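Allotment and Garden Help — Community Answers
Filed under: Home and Household > Metal Care > Candlesticks and Tableware
Last updated: 21 Sep 2023

Removing old wax from brass candlesticks before a hall supper

Posted by Rekha Joseph

I have been asked to prepare the tables for the annual supper at Gudthorpe village hall, which seats 34. The candlesticks are kept in a cupboard from one February to the next and come out with hardened wax in the sockets and dull patches on the stems. In previous years they were scraped with a kitchen knife, and several now carry scratches. I should be grateful for advice on a method which does not cause further damage, and on whether the dull colour should be polished away at all. I do not know whether any of the pieces are lacquered.

Derek Entwistle

Establish first whether the pieces are lacquered. A lacquered surface looks even and glassy, and where the coating has failed the metal darkens in spots with a sharp outline. Metal polish should not be used on lacquer in good condition. A soft cloth, lukewarm water and a drop of washing-up liquid are sufficient.

For the wax, stand the candlestick in a bowl and pour warm water over the socket. Boiling water is unnecessary and may loosen any filling in a weighted base. After a few minutes the wax can be pushed out with a wooden skewer. If the base is covered with felt, keep it clear of the water and warm the socket with a hairdryer on a low setting instead. 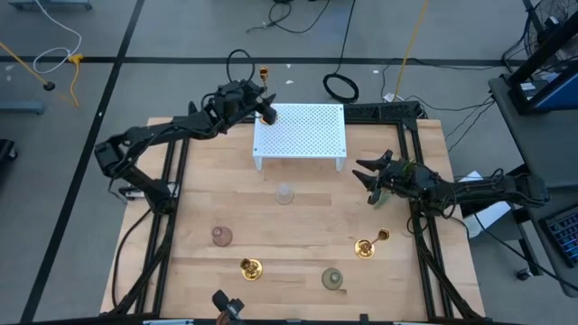
Polishing is a separate matter and should be done sparingly, as every application removes a little metal. Rub in one direction with a cotton cloth and change the cloth when it blackens. On a small brass candlestick the gold-coloured top deserves the most attention, as it stands nearest the flame and is what guests will notice across a table. The stem may be left slightly darker without harm. Rinse, dry at once and allow the piece to stand overnight before wrapping it.

Storage is often neglected. Acid-free tissue is preferable to newspaper, and rubber bands should not be used — they mark brass permanently.

Marcelle Baudry

Put them in the freezer for 2 hours. The wax shrinks and usually drops out when the stick is turned over. I have used no other method for years. Do not do this with glass.

Maxence Perrin

I agree with the freezer for solid pieces, although I would not recommend it for anything with a weighted base. Vinegar and salt, which are frequently suggested elsewhere, will clean brass quickly but can leave it pink if the mixture is not rinsed off promptly. For the scratches already present, a very fine polishing paste will soften the edges. Deep ones should be left alone or shown to a metalworker.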